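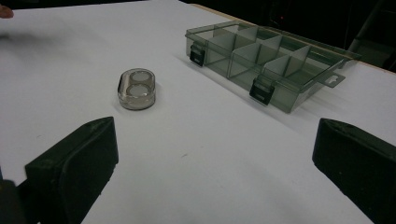 Handheld gripper over the bench, small two-disk case and the divided organizer waiting.

Okay, grippers again. Two sets of fingers on the bench, the Lencombe pair and the ones Tarun Kandpal printed for us in March. I have opinions and not much data.

The case is a small smoky-gray plastic thing with two round white disks in it. The organizer is the same kind of tinted see-through plastic, latches on the front. Clear plastic on a white table is where sales demos go quiet, so that's what I test with.

Lencombe page says "handles transparent objects." Handles how? The fingers don't see anything. That's the camera's problem, and they don't sell the camera.

Ran 290 grasps per set on the small case. Lencombe did better. By 6. I'm not paying for 6 and I wouldn't bet they'd show up again if I reran it tomorrow.

Where there IS a difference: the latches. Tarun's pads are soft and they roll off the clasp. Lencombe's are stiffer and catch it more often. Also scuff faster. Mine look years old already.

Jyoti Nishad asked if I'd randomized the starting pose. Partly. I moved things by hand between runs, and my hand has habits. Fair hit.

Kjell Lundgren says switch to the Nanayakkara controller and the fingers stop mattering. He said that about the last controller too. I'll try it when somebody lends me one.

Price, for those asking: the quote was 2000 for the pair, mounting plate extra. Tarun's cost us filament and a lot of his patience.

Also please stop sending me the Toninlow video. It's 3 cuts in under a minute and the box is open in one and shut in the next.

Next up is the hanging tab on the organizer. Pinching a thin flat tab is a dumb way to lift a box and I want to know which set gives up first.

Raw logs if you want them, column names are a mess. 2024-05-10 is the good folder, ignore the others.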